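제목: Re: [보호소운영] 마이크로칩 조회 누락 건 및 입소 절차 수정안

앞서 올라온 메일에 대한 답입니다. 원문은 필요한 부분만 남겼습니다.

> 지난달 입소한 고양이 중 칩이 있는데도 '미등록'으로 기록된 개체가
> 14마리 나왔습니다. 리더기는 Prolton이고 펌웨어는 손대지 않았습니다.
> 배터리 문제인지, 읽는 방법 문제인지 확인 부탁드립니다.
> 기록은 Etska에서 내보낸 파일 기준입니다.

내보낸 파일을 받아 확인했습니다. 전체 1,042건 중 칩 번호 칸이 비어 있는 행을 추려 재스캔 기록과 대조했습니다. 말씀하신 14건은 모두 재스캔에서 번호가 읽혔고, 그중 5건은 첫 스캔 시각이 이동장 입고 시각과 같습니다. 이동장에 넣은 채로 읽은 것으로 보입니다. 철망 문 너머로 스캔하면 인식 거리가 크게 줄어듭니다.

나머지 9건은 원인이 한 가지로 모이지 않습니다. 배터리 잔량은 기록에 남지 않으므로 이 파일만으로는 판단할 수 없습니다. 다만 같은 날 같은 리더기로 다른 개체는 정상적으로 읽혔으니 기기 고장일 가능성은 낮다고 봅니다.
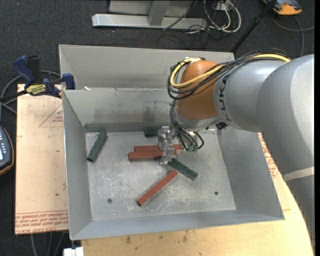
절차는 다음과 같이 고치자고 제안합니다.

1) 스캔은 이동장에서 꺼낸 뒤에 한다. 꺼낼 수 없는 개체는 '보류'로 입력하고 '미등록'은 쓰지 않는다.
2) 어깨뼈 사이에서 시작해 양쪽 앞다리와 옆구리까지 S자로 천천히 훑는다. 칩이 앞다리 쪽으로 내려간 경우가 드물지 않다.
3) 입소 당일과 예방접종 때, 모두 2회 스캔한다. 두 번 다 반응이 없을 때만 '미등록'으로 확정한다.
4) 금속 처치대 위에서는 읽지 않는다. 담요를 깔아도 간섭이 남는 경우가 있었다.

Etska 쪽에는 '보류' 값이 기본으로 들어 있지 않습니다. 관리자 화면의 상태 코드에서 추가하면 되는데, 기존 코드의 순서를 바꾸면 예전 기록의 표시가 어긋나니 반드시 맨 끝에 넣어 주십시오. Seyoum 분소는 아직 구버전을 쓰고 있어 이 항목이 보이지 않습니다. 당분간 비고란에 '보류'라고 적고, 본소에서 옮겨 입력하는 것으로 하겠습니다.

임시보호로 나간 개체도 확인이 필요합니다. 14건 중 2건이 현재 임보 중이고, 둘 다 입양 공고 전입니다. 소유자 연락이 끝날 때까지 공고를 올리지 말아 주십시오. 그중 한 마리는 Mirka라는 이름으로 등록되어 있고 임신묘라 이동은 출산 후로 미룹니다. 칩 번호 조회는 서류로만 진행합니다.

수정안에 이견이 있으면 5월 안에 이 목록으로 회신 바랍니다. 리더기별 스캔 기록을 따로 보관하는 분소가 있으면 그 파일도 같이 보내 주십시오.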